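Bathroom basin tips: what I kept and what I binned

Every spring the same list of basin tips goes round again, and every spring somebody forwards it to me as if I had never met a lemon. This year I tried the lot, on my own basin at home and on the one at Nerncombe, where I do the cleaning rota and where people leave things on the side of the sink all week. Some of it works. A fair amount of it is there to fill a page.

Bicarbonate and vinegar down the plughole

It fizzes, and I think that is the whole of its appeal. Mix the two together and they cancel each other out, leaving you with slightly salty water going down a drain that is still slow. What clears a slow basin is pulling out the hair. Lift out the waste if yours lifts, put on a glove, and hook out whatever is there with a bent bit of wire or one of those barbed plastic strips. Then run the hot tap for a bit. If it is still slow after that, put a bucket under the trap and undo it. Do remember the bucket.

Vinegar on the tap

Plain vinegar does shift limescale, I'll give the list that one. Soak a bit of kitchen roll, wrap it round the end of the spout, and leave it for half an hour. The list says overnight. I wouldn't, as chrome doesn't care for it and you gain very little. Rinse well and dry with an old tea towel. Keep vinegar away from marble and anything like it, and never use it alongside bleach.

Lemon does the same job, costs more and leaves pips.

Clear everything off the top

The magazines want a bare basin top with one folded flannel. Fine for a photograph. In a room that gets used, people need somewhere to put a glass and a bottle, and if you take them away they come back by teatime. My rule is that whatever lives up there must be easy to lift with one hand while you wipe with the other. A glass and a small bottle pass. Trays don't, in my view. You end up washing the tray, and then the ring under the tray.

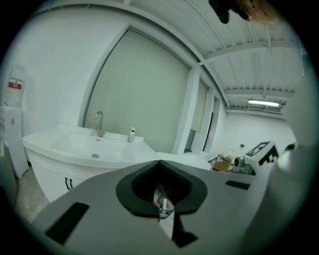
Glasses by the sink go cloudy from splashes drying on them, so give them a proper wash in the kitchen now and then. Swilling them under the bathroom tap just adds another coat.

The cupboard underneath

I was sold a set of stacking tubs by Zokance on the promise that I would "double my space". I did not. The pipe is in the middle of the cupboard, as pipes tend to be, and the tubs would only go in sideways. Measure around the trap before you buy anything, and measure with the doors open, hinges included. On a curved front, check the depth at the ends as well as in the middle. I got to 41 cm in the middle and assumed the rest was the same.

What did help was taking out everything we hadn't touched since October. After that there was nothing left to stack.

Door handles

Worth more attention than they get. Handles under a basin are grabbed with wet, soapy hands and dry with a film on them. Warm water, a drop of washing-up liquid and a soft cloth, behind the curve as well as the front. Dark handles show the film worst. Someone will tell you to use baby oil on them. They will look lovely until the next person touches them.

Toothpaste as a polish

Shinji Iwasaki swears by this and I have argued with him over it more than once. It is a mild scouring paste, so it will brighten a dull spot and it may also scratch. On a ceramic basin you would get away with it. On a plastic one I wouldn't try. Either way you then spend longer rinsing out the white bits than you would have spent with ordinary cream cleaner.

The overflow hole

Not on the list at all, which tells you who wrote it. If your basin has one and the room smells a bit off with everything clean, look there first. A narrow bottle brush, hot soapy water poured in slowly, and repeat until it runs clear. Mine took 3 goes.

Dry it

My dullest tip and the one I'd keep if I had to drop the others. Wipe the bowl and the base of the tap with a dry cloth last thing at night. Limescale is left behind by water drying, so less water means less scrubbing at the weekend. Hang the cloth up afterwards, or it'll be the cloth that smells.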